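Jurnside council finds its newsletter has been reporting on itself

December 2020

Jurnside town council has voted to stop paying for the political column in its own newsletter, after a councillor reading it in the bath noticed that it had covered every meeting for a year and had not once mentioned a vote being lost.

The column, headed From the Gallery, was written for the council by Karunaratne, a small press and publicity firm in Sendgate. It cost 400 pounds an issue. It appeared under no byline, although a drawing of a quill pen at the top gave the impression that someone with opinions was behind it.

Readers were told that the February budget meeting had been "brisk and good-humoured". The minutes show it ran past eleven at night and was paused twice, once so that two members could be asked to sit further apart. The decision to close the Jatham Road car park was described as "warmly debated". The petition against it carried 545 signatures, and the column found no room for it, though it did find room for a paragraph on the new carpet in the chamber.
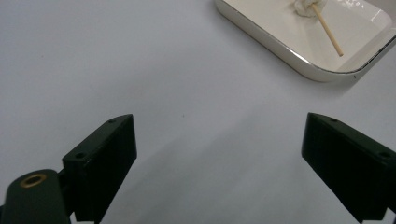 Opposition members had complained before, mostly in letters to the newsletter, which were not printed. They raised it again at last week's meeting, held by video link, where the motion to drop the column passed by a single vote. The deciding member later said he had meant to unmute himself and had pressed the wrong thing. The clerk ruled that the vote stood.

Karunaratne said in a statement that it had been hired to provide "positive local coverage" and had done so. It pointed out that the contract asked for a friendly tone in four separate places and for accuracy in one, under the heading of spelling. The firm added that it had offered a more searching column at the outset, at a higher price, and that the council had chosen the standard one.

The council leader's office said it accepted the result and had always believed in a free press, particularly at that rate.

The town has been without a paper of its own for some years. The Jurnside Messenger shut its office above the building society and was folded into a title that covers most of the county, and which now visits the town chiefly for floods. Its last full-time political reporter left for a job in Sendgate, and the press bench in the chamber has since been used for coats.

Into the gap has come a website called The Jatham Eye, run from somewhere in the Jatham ward by an author or authors who have declined to say who they are. It puts up a report of each meeting, usually before the meeting has finished. It has 366 subscribers, and judging by the speed with which its stories are denied, several of them are councillors. Its account of the newsletter vote ran to 3000 words and included a table of all the adjectives From the Gallery had used for the leader. "Tireless" came top.

The council will now consider what to put on page two. Suggestions so far include bin dates, a crossword and the minutes. Officers have advised against the minutes on grounds of length, and the crossword is understood to be ahead, subject to agreement on who sets it.

A final edition of From the Gallery had already gone to the printers when the vote was taken. It will be delivered to homes before Christmas, and describes the council as united.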